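Pidside Fantasy Baseball League: Rules FAQ

How many teams are there, and what does it cost?
Twelve teams. The entry fee is set before the draft and does not change after it.

How does the auction budget work?
Each owner has 300 units for the full roster. Unspent units do not carry over. The minimum bid is 2.
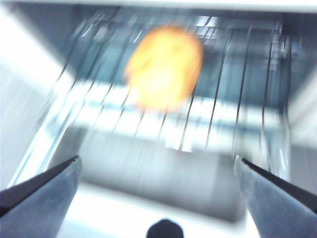 Clodard asked in the league thread whether unspent units could be moved to the in-season waiver budget. They cannot. The two budgets are separate, and the waiver budget is 700 for every team.

When do waivers run?
At 3 a.m. Eastern. Tied bids go to the team lower in the standings. If the teams are also tied in the standings, the older claim wins.

What is the innings limit?
There is no weekly limit. A pitching staff must reach 385 innings by the end of the season or it receives last place in ERA and WHIP. 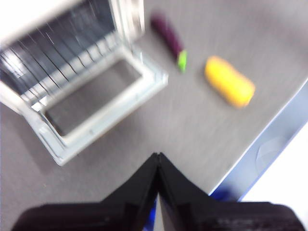
Innings thrown by a pitcher on the bench or the injured list do not count toward the minimum. Check the active total in the standings page, which updates overnight.

Can a player have more than one position?
Yes. Zerton, our scoring host, grants a position after 20 games there in the prior season or 10 in the current one.
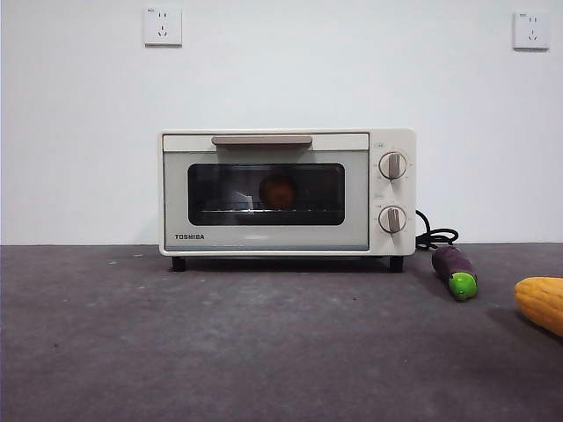

Toaster oven and toy vegetables

How are trades reviewed?
A trade is posted for 24 hours. Five votes against will cancel it. Owners in the trade do not vote. Tse Division teams follow the same rule for trades outside the division.
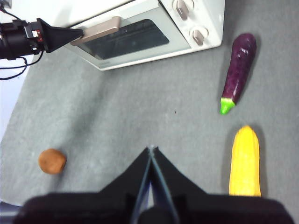 Keepers are declared in March. Each team may keep two players at last year's price plus 5 units. A declared keeper is locked, and his slot closes like a pair of black gripper fingers with the tips nearly touching: a small gap remains for players ruled out for the full season, and no other exception is made. Replacements are priced at the minimum bid.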